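Alte Rechner, offen: Bilder aus der Werkstatt in Kalden

Wer schon einmal einen ausgedienten Büro-PC aufgeschraubt hat, kennt das Gefühl: ein bisschen Staub in der Nase, ein bisschen Weihnachten. In der Galerie sammeln wir, was in Kalden auf den Tisch kommt, und diesmal geht es um einen Desktop von Dell mit grünem Board und blauen Plastikriegeln. Ich mag diese Kisten sehr! Sie sind schwer, sie sind praktisch gebaut, und man kommt fast überall mit den Fingern hin.

Auf dem Board sitzt eine silberne Knopfzelle zwischen den Steckplätzen, und der CPU-Sockel ist leer, der Bügel steht offen. So eine freie Kontaktfläche sieht wunderschön aus, golden und ganz fein. Bitte nie mit dem Finger drüber, auch wenn es noch so verlockend ist.

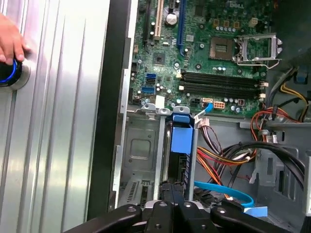
Mein Lieblingsteil an solchen Gehäusen sind trotzdem die Laufwerkshalterungen. Ein blauer Griff, ein Zug, und meistens braucht man gar keinen Schraubendreher. Cledwyn Gethin, der unsere Teilekisten sortiert, hebt jeden einzelnen Riegel auf. In der Kiste »Mansilla« (so heißt sie nach dem Aufkleber, der schon drauf war) liegen inzwischen 39 Stück, alle blau, und ja, ich habe schon zweimal einen davon gebraucht.

Beim Ausbau gehen wir gern in dieser Reihenfolge vor: Netzstecker ab, Seitenwand runter, Gehäuse flach hinlegen, dann die Laufwerke und die Datenkabel. Den Speicher nehmen wir erst heraus, wenn die dicken Stromkabel zur Seite gebogen sind. Rot, Gelb, Orange, Schwarz – so ein Kabelbaum macht sich gern breit und liegt immer genau dort, wo man gerade hinwill.
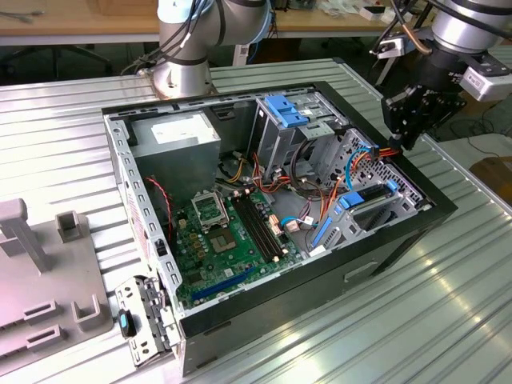
Das Netzteil bleibt bei uns zu und wandert als Ganzes ins Regal. Mit den SATA-Kabeln sind wir weniger streng, davon kann man nie genug haben, und die kurzen sind immer als Erstes weg. Slotbleche kommen in die große Blechdose neben der Tür, in der auch die Schrauben aus dem Wametti-Nachlass liegen, schön durcheinander, grobes und feines Gewinde. Irgendwann sortiere ich die!

Aus den vorigen Runden gibt es noch zwei ältere Galerien, die Monitore vom November und die Drucker aus Munesau. Dort findet ihr auch das Riesending mit den 254 Seiten Handbuch, nach dem immer wieder gefragt wird.

Wer passende Speicherriegel oder Kühler für ältere Büro-PCs übrig hat: her damit, wir freuen uns über alles, auch über Einzelstücke ohne Verpackung. Kleinteile bitte in eine Tüte stecken und draufschreiben, aus welchem Gerät sie stammen.

Eingestellt am 2022-03-07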